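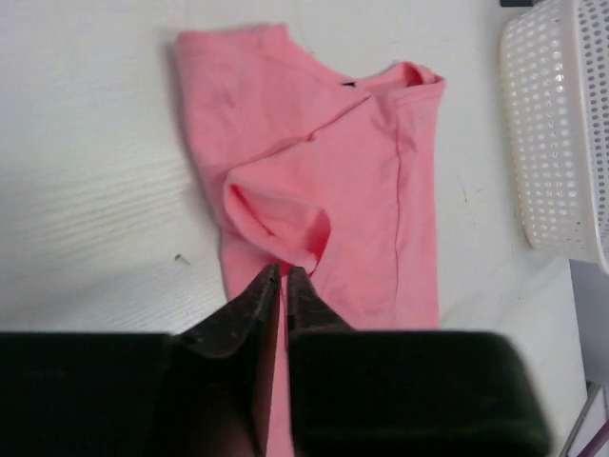 Figure 2. A pink short-sleeved T-shirt on a white tabletop, partly folded, with one sleeve turned inward.

3.2 Garments and starting states

The Rusimine set holds 60 garments, of which 54 are tops. All were bought second-hand in Toledo and washed once before use. Trousers and towels were kept for a separate study and are not discussed further.

We sorted starting states by how much of the outline of the garment could still be traced. Flat and half-folded shirts gave few problems. The crumpled class was harder to label. In Figure 2 the collar and the small dark tag inside the neck can be made out, but the body is bunched and a long crease crosses the chest. The sleeve forms a loop with its cuff open to the left. We labelled such cases by the collar first, then the nearest hem or seam.

Labels were entered in Adov by two readers working apart. They disagreed on 11 garments, mostly over whether a fold lay in the sleeve or in the body. These were looked at again in November, and the agreed labels are the ones used in Section 4.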